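Workshop notebook, Flastwood bench
10 December 2023

Spent most of today on the paste problem again. I mixed two batches of wheat paste this morning, one with the Esten flour and one with the cheap stuff from the back shelf, and the Esten batch is so much smoother it's not even close! The cheap one had those little translucent lumps no matter how long I whisked (I did strain it, twice, and they still got through).

Brushed both onto the 4,000 grit-finished board, let them sit, then peeled. The Esten strip tore the paper fibers before the paste let go, so that's the one I'm using for the Kravchuk ledger. The spine lining on that thing is a mess, by the way. Somebody in the past used what looks like carpenter's glue and it's gone to brown glass. I got up to 800 mm of it off with a methyl cellulose poultice and a bone folder, going slow, and the old sewing underneath is better than I had any right to expect. Two cords are sound, one is frayed at the head and I'll splice it.

Note for whoever picks this up: the humidity in the back room is still creeping up after lunch. In August we blamed the weather. Can't do that now. The boards I pressed last time have a slight bow toward the paste side, so I've put them back under weight with fresh blotters and I'll leave them alone until they stop sulking.

Grain direction, again. I cut a whole stack of Zodham endpapers the wrong way and only noticed when the first one cockled. Draw the arrow on the sheet BEFORE cutting!! I have now written this on the wall above the guillotine.

Also thinking about folded paper generally, gussets and turned-in tops and how twisted paper cord takes a load. 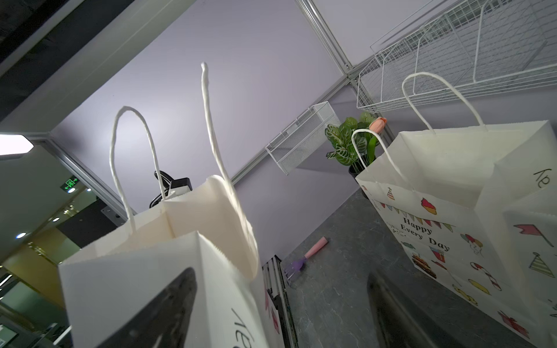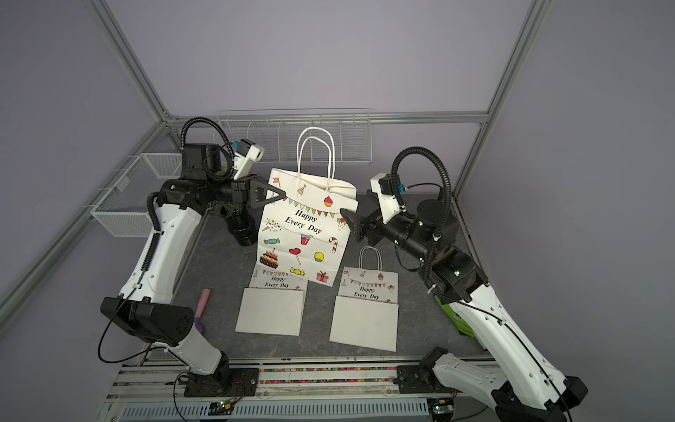
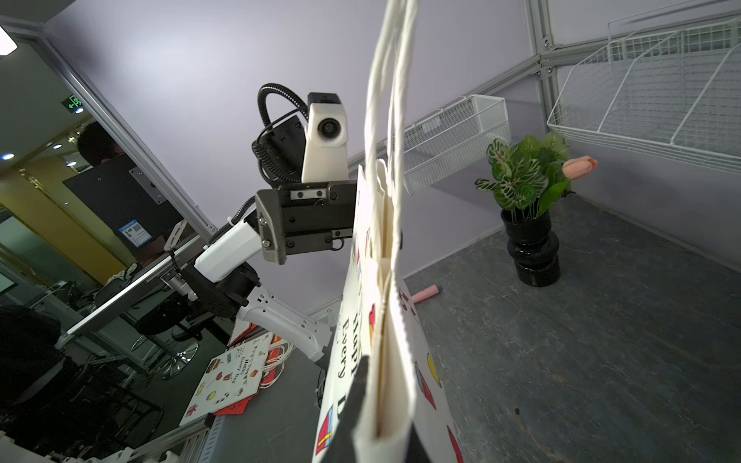 White paper bags with paper handles, all three.

Entered by: bench 2, paper and binding

Still to do: splice the frayed cord, order blotters, and try the paste a bit thinner on the Zodham offcuts.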